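1/ In January I decided to learn the names of spices in English properly. I have lived in Pluvbridge for three years and I still pointed at jars in the shop like a child.

2/ Cumin and caraway were my first problem. In my language people often use one word for both. My neighbor Shirley Marchand let me smell them with closed eyes, and I was wrong 5 times.

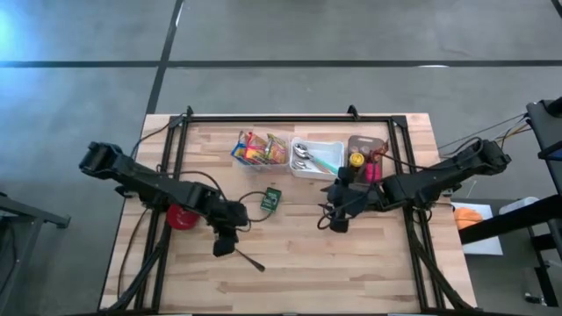 3/ Then there is allspice. I believed for a long time that it is a mix of all spices. It is one dried berry – I had to read it twice.

4/ Turmeric: I say the first "r", Shirley does not. Ottavio Parisi at the market says it a third way and sells it to both of us.
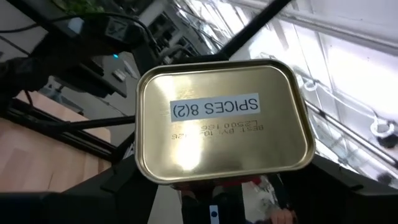
5/ Coriander was the hardest. In the U.S. the leaves are cilantro and the seeds are coriander, but my old cookbook from London uses one name for everything. I put a big spoon of seeds where the leaves should be. We ate it anyway.

6/ My list has 19 words now. Next are fenugreek and mace. If you know a good way to remember which part of the nutmeg is mace, please write to me – I will try it on Thursday when I cook for Ye-seo.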